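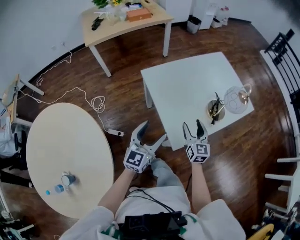 Ayanda Mtshali

Rules for teaching a robot

A robot does not know how to pick up a cup. Somebody has to show it, and one way is for a person to do the job while holding a pair of grippers. A gripper is a robot's hand. It has two fingers that open and close.

The person goes through the job with the grippers. A computer keeps a record of how they moved, and later a robot can learn from it. People who do this work have rules to follow, just as you do in a science lesson or a swimming pool.

What are the black and white squares?

The blocks on top of each gripper are covered in square codes. They are called markers. A camera can spot a marker and work out where it is and which way it is turned. The rule is to keep them clean and never cover them with a sleeve or a sticker. If a marker gets scratched, it is changed before work starts again.

Rules about the floor

Cables are easy to trip over, especially when both your hands are busy. At Girnham, where I learned to do this, you look for every cable on the floor before you pick up the grippers. You also decide where you are going to walk. A cable that has to cross your path gets taped down flat.

Rules about the things you pick up

Lamps must be unplugged before anyone takes them apart or puts them together. A globe lampshade is held gently, and only over a table. Bottles used for practice should be empty or have their caps screwed on. Knives and scissors are kept for people who have had extra training.

Rules about people

Nobody puts their fingers between the gripper's fingers, even for a joke. Visitors have to be told when recording is going on, and they can say no to being in it. Letters, family photos and computer screens with private things on them are put away or turned round first.

Your arms get tired too. Viorica Manole, who trained me, made us stop for a rest after every 4 recordings. I used to think that was too often. By the afternoon I was glad of it.

What if something goes wrong?

Say you drop a cup. You stop, put the grippers down and clear up. Then you write down what happened, so that the people using the recording know about the mistake. You must not hide it or pretend the job went well.

Words to know

Gripper: a robot's hand.
Marker: a pattern that a camera can find easily.
Recording: the saved record of a job, from start to finish.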